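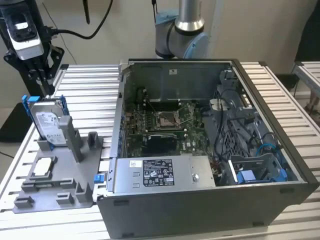
Repair and refurbishing shops wanted for a paid bench trial

Posted 5 Sep 2019

Nakivar is looking for 6 computer repair or refurbishing shops to try out the Vutau bench kit before it goes on sale. If you take in used desktop towers and spend a good part of the week pulling drives and processors or putting them back, we would like to hear from you.

What the kit is

Vutau is a collaborative arm, a camera mount and a set of 3D-printed trays that hold parts where the arm can find them. It is meant for desktop towers laid on their side with the panel off. Trial shops will use it for two jobs: fitting hard drives that are already in their caddies, and placing processors in the socket. Opening the case and dealing with loose cables stays with your own technician.

What you would do

The trial runs for 12 weeks and finishes in December. We ask each shop to put 300 towers through the bench in that time and fill in a short log sheet at the end of each shift. The log covers stoppages, dropped parts and anything your staff had to redo by hand. We want the bad days written down as well as the good ones.

You would also need to:
- name 2 staff members to be trained on the kit
- leave the bench set up for the whole trial – it can't be packed away overnight
- let our technician visit during working hours
- tell us which case models you see most, so we can print trays to suit

What you need to have

A level floor, a normal power outlet near the bench and a clear space on all sides so people can get past safely. No programming experience is needed. Laptops, all-in-ones and rack servers are outside this trial, so a shop that works mainly on those won't be a good fit.

What we provide

Delivery, set-up, training and spare trays at no charge, plus a fixed payment for each completed week. The kit remains the property of Nakivar. Shops that finish the trial can buy it at a reduced price or have us collect it. Parts damaged by the arm during normal use will be replaced – please keep the damaged part and note it in the log.

How to apply

Send us your shop's name and location, the number of technicians on staff, the kinds of towers you handle and a few lines on how your benches are laid out now. A floor sketch is helpful and can be drawn by hand. Use the contact form on this site and choose "Vutau trial" as the subject. We will phone the shops on our shortlist to arrange a visit.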